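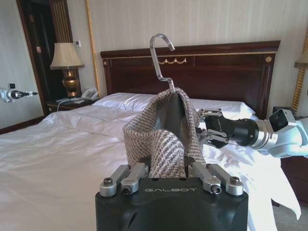

Herringbone knit on a hanger, beige and grey.

Jandstead Knit Patterns

README, last touched October

Typed-up knitting patterns from the Jandstead leaflets, plus the Saavedra notebooks. Text and tables only, no scans. If you want the scans, sorry, can't share them, see Licence.

What's in it

patterns.csv - one row per pattern. Title, garment type, yarn weight, needle size, tension, sizes.
rows.csv - the actual instructions, one line per knitted row. Big file. Don't open it in a spreadsheet unless you like waiting.
abbrev.csv - abbreviations as printed, and what we think they mean.
errata.txt - mistakes in the originals. We kept the mistakes in rows.csv and listed the fixes here. Please don't "correct" rows.csv.

Where it came from

Jandstead leaflets first, all printed before 1984. Old Imperial needle sizes in most of them, metric in the later ones, both in a few. Then the Saavedra notebooks, handwritten, pencil, some pages very faint. The Movent yarn cards are in as well but only for the yarn names and colours.

Needle sizes

Read this before you use the needle column! Old Canadian and UK sizes run backwards (bigger number, thinner needle). needle_printed is whatever the leaflet said. needle_mm is our conversion. Blank where we couldn't tell which system was meant. Blank is not zero, a few people have tripped over that.

Stitch names

Messy. "Moss stitch" in the Jandstead leaflets is what a lot of knitters here call seed stitch. Saavedra uses moss for the double version. Left as written, with stitch_norm added beside it. Herringbone is worse. Some of the patterns are true herringbone (slipped loops, very dense, eats yarn) and some are just colourwork zigzags that got called herringbone. Check the type column.
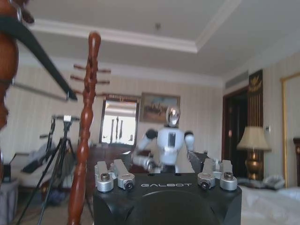

Humanoid robot, white torso and silver head.

Known problems

- Child sizes in the Saavedra set are by age, no measurments. Not usable for fit work.
- Tension given over 2 inches in some leaflets and 4 in others. We didn't rescale. tension_span tells you which.
- Sleeve instructions that say "work second sleeve to match" are a single row in rows.csv. Not expanded.
- Charts typed out as letters. Key is at the top of each chart, it changes between charts, yes it's annoying.
- Colour names are the maker's. "Bracken" is green on one Movent card and brown on another.
- Row 6 is missing from the Rustness cardigan back. Missing in the leaflet too. Row 5 repeated probably works but haven't knitted it.

Good for

Looking up old abbreviations, comparing instruction wording, finding a pattern your gran lost. Not so good for yardage. Old yarns are gone and ounces per ball tell you very little.

Licence

Typing and notes are free to use, credit Jandstead Knit Patterns. The leaflets themselves may still belong to somebody so don't reprint whole patterns for sale.

Changes

v6 - Rustness patterns added, abbreviation list tidied
v5 - needle_mm split from needle_printed
Older versions not kept.

To do

Crochet edgings. Second read of the faint pencil pages. Fix the accents in yarn names, they come out as junk on some machines. Send erata with the pattern title and row number please, not just the page.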